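Small Loops: What Knot Practice Taught Me About Thread
Talk notes, Tuesday session, skills room
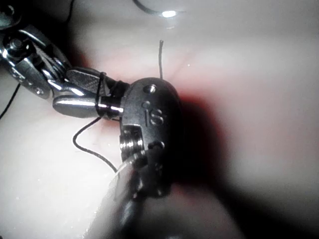 Slide 1. Black thread looped around the jaws, with the tail curving off below.

Hi everybody, thanks for coming back from coffee! Leave this slide up while people sit down. I want them looking at the thread, and especially at that nice soft arc against the light background.

Say who I am (Audrey-Anne, suturing bench, the one who always steals the good stool). Thank Hélène Pelletier for lending me her practice pads.

Start with the loop. Ask the room: where would you go next? Wait. Really wait this time, I rushed it at Lachance.

My take: look at where the loop sits before you chase the tail. When it's up near the tips you have less to slide off, and it's also much easier to lose it altogether. I lost it constantly my first month. I'd get a beautiful loop, reach for the tail, and whoops, back to plain thread.

Point out the short stub standing up at the top. I like a stub you can see, but mine used to be so short I couldn't grab them at all. Then I got scared and left them so long they wandered into everything. Tell the story of the tangle with the Plukell thread (keep it to 2 minutes, Audrey-Anne!).

Point at the jaws: one has the crosshatched surface, the other is smooth and polished. Pass the practice pads around here.

Next, memory in the thread. It wants to go back to the shape it had on the spool, so I pull mine straight between my fingers before I start. Hélène skips this and her knots are prettier than mine, so take it or leave it.

Exercise: 10 knots each, slow, in pairs. One ties, one watches the tail and says "slack" out loud when it bunches up. It feels silly and it works great. Swap halfway.

If there's time, questions about pads. Handouts are by the door, 65 copies, please take one home.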